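Home Reviews Grippers Arms Safety Forum Contact

Wever two-finger gripper: three months on the bench

We bought the Wever for a two-arm cell that sorts molded caps. It cost 1460 with the soft pads and one spare cable. Setup took a morning and the grip is gentle enough for thin parts. For the first 900 cycles I had no complaints.

Then it dropped a part during a stop. I had pressed the red button to clear a jam, the arm halted as it should, and the fingers let go. The manual says the gripper holds its last position when power is cut. Ours held 105 times out of 156 test stops and opened on the other 51.

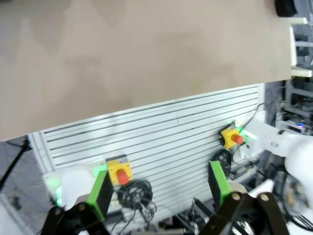 Reviewed by Sena Issahaku | Filed under Grippers, Safety | December

There are two stop buttons on the rail below the tabletop, and the fault came up with either one. The cables under them hang in coils, so I suspected a bad connection first. Mariama Sarpong swapped both leads and nothing changed. The green pads are fine and grip well.

Wever support answered in two days and sent a replacement brake. With it fitted, I repeated the 156 stops and had no drops. They would not say whether other units have the old brake.

I would buy it again for light parts. Don't use it over anything that can break, or near hands, until you have run your own stop test with a part in the fingers. Three stars out of five.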